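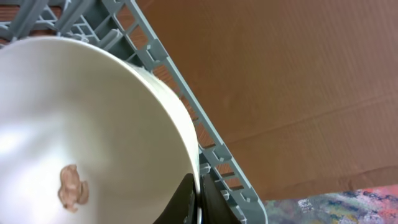
Should a town take a name off a building?

Our town council in Buckley is going to vote in August on whether to rename the high school gym. It is named after a coach who won a lot of games in the sixties and also kept certain kids off the team, which everybody over 70 seems to have known. My neighbors on both sides have yard signs, one for and one against. I get three minutes at the meeting and don't know how to use them. Has anyone been through this? Did it do any good to speak?

Posted by divport_dad

Ayodele Nnaji
We went through it in Drivarby with a park. 118 people signed up to speak and the meeting ran until after midnight. By the end the council members were looking at their phones. What I would tell you is to write your three minutes out and read them aloud at home with a timer. Most people got cut off before they reached what they wanted the council to do, so say that first. Tell them to vote yes or no, then give your reasons.

Also send it in writing before the meeting. Ours had a petition with 2,000 names on it, and I was told later that 19 letters from people who lived next to the park got more attention. The letters told stories. One woman wrote about what her father had said every time they drove past the sign.

I would talk to both neighbors too. One of mine hasn't spoken to me in six years, but the other one and I are fine, and we voted different ways. People get attached to a name because of where they were when they were young. It isn't always about the man.

stillhere44
Waste of time. They already know how they will vote. They always do. First it's the gym, then it's the street, then somebody wants the whole town changed. Winning games used to be enough.

M. Oakes
I don't agree that it's a waste. Check whether the gym belongs to the town or the school district, though. In a lot of places the council can only recommend, and the school board has the real vote. If that is your case, you want to be at the board meeting. The clerk's office can tell you over the phone, and they can tell you how early you need to sign up to speak.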